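Knowledge base > Manipulation > Control software > Stanciu

Stanciu (grasp supervision software)

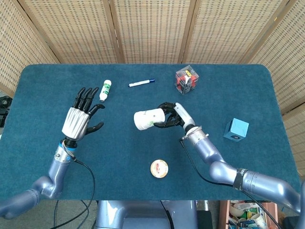 Overview

Stanciu is a software layer that supervises grasping on two-armed robots with multi-fingered hands. It sits between the task planner, which decides what object should be taken and by which arm, and the low-level drivers, which move the joints. Its main job is to decide when a hand may close, how far each finger should travel, and what to do when the fingers stop earlier or later than the plan expected.

The software was started at Aseck, a small engineering firm in Ustley, by Raluca Nedelcu. The first version was a set of scripts for one hand only. It was rewritten as a service when the firm began to work with two arms on the same table, and the present structure comes from this rewrite. Erzsébet Pintér joined later and wrote most of the contact estimator.

Name

The name is written with a capital letter and is not an abbreviation. In the older source files the same software appears as "handsup" (from "hand supervisor"), and some configuration keys still begin with hs_ for this reason.

Architecture

Stanciu is divided into four processes which exchange messages over a shared bus. The object list holds the position, size class and last known pose of every item that the perception system reports. The grasp selector proposes hand shapes for the requested item. The contact estimator reads motor current and finger position and gives a probability of contact for each finger. The arbiter receives the results of the other three and is the only process allowed to send commands to the drivers.

This last rule is strict. During the early work it was possible for both the selector and the estimator to command a finger, and the two could disagree within the same control cycle. The result was a small trembling of the fingers which was first believed to be a mechanical fault.

Each arm has its own arbiter. The two arbiters share a table of reserved volumes, so that one arm does not enter a space which the other has already claimed. A reservation is released when the arm leaves the volume or when the operator clears it by hand.

Hand shapes

A hand shape in Stanciu is a short file that describes the starting angle of each finger, the order of closing and the current limit. The standard library contains 16 shapes. The most used is the cylinder wrap, in which the four fingers close together and the thumb follows after a short delay. It is applied to cups, small bottles and similar bodies, both upright and lying on the side. A cup held sideways in the right hand, while the left hand waits open with the palm down, is a normal state of the table during testing.

Flat items are more difficult. For a tin lid the selector prefers an edge pinch, and the approach direction must be nearly parallel to the table. Markers can be taken either with a pinch across the barrel or with a rake, where the fingers first pull the marker toward the palm. The rake is disabled by default, as it moves neighbouring objects.

Cubes and square boxes use a two-sided press. Clear plastic boxes are treated separately by perception, because the depth sensor often reports the content of the box and not its walls. The object list therefore has a field called outer_margin, which is added to the reported size before the grasp selector sees it.

Contact estimation

The estimator does not use tactile sensors. It compares the measured motor current with a model of the current expected for a finger moving freely. The model is fitted again each time the hand is mounted, with a routine that opens and closes every finger without an object.

Pintér's version was tuned on a set of 2,387 recorded grasps. Of these, 2,142 were used for fitting, and the remainder was kept for checking. The recordings were made on one felt-covered table, and the documentation warns that the default friction values should not be trusted on glass or bare metal.

The cables that leave the wrist have an effect on the estimate. If a cable is pulled tight, the wrist joint shows a load which may be read as contact. The recommended practice is to leave a loose loop and to run the fitting routine again after any change in the cable path.

Recovery behaviour

When the estimator reports less contact than the hand shape requires, the arbiter may do one of the following, in this order:

1. Close the fingers further, up to the current limit.
2. Open, move the wrist a small distance and repeat the same shape.
3. Ask the selector for another shape.
4. Return the arm to the waiting pose and report the failure to the planner.

The number of repetitions is set by hs_retry_max. A value of zero sends the arm directly to the last step.

Relation to Akent

Akent is the simulator used at Aseck for planning tests. Stanciu can be connected to it in place of the real drivers, and the same configuration files are accepted. Finger current in Akent is computed from a simple spring model, so thresholds found in simulation usually need to be lowered before they are used on the arms.

Known limitations

Stanciu has no support for passing an object from one hand to the other. The reserved volumes make this impossible without switching off the protection, and a change to the reservation table is planned. Objects that touch each other are often merged by perception into one entry, in which case the selector proposes a shape that is too wide. Error 602, "stale pose", is raised when an object has not been seen again after the arm has passed over it.

See also

Grasp planning; Impedance control; Finger current model; Akent

Filed under: Robot software, Two-arm systems, Grasping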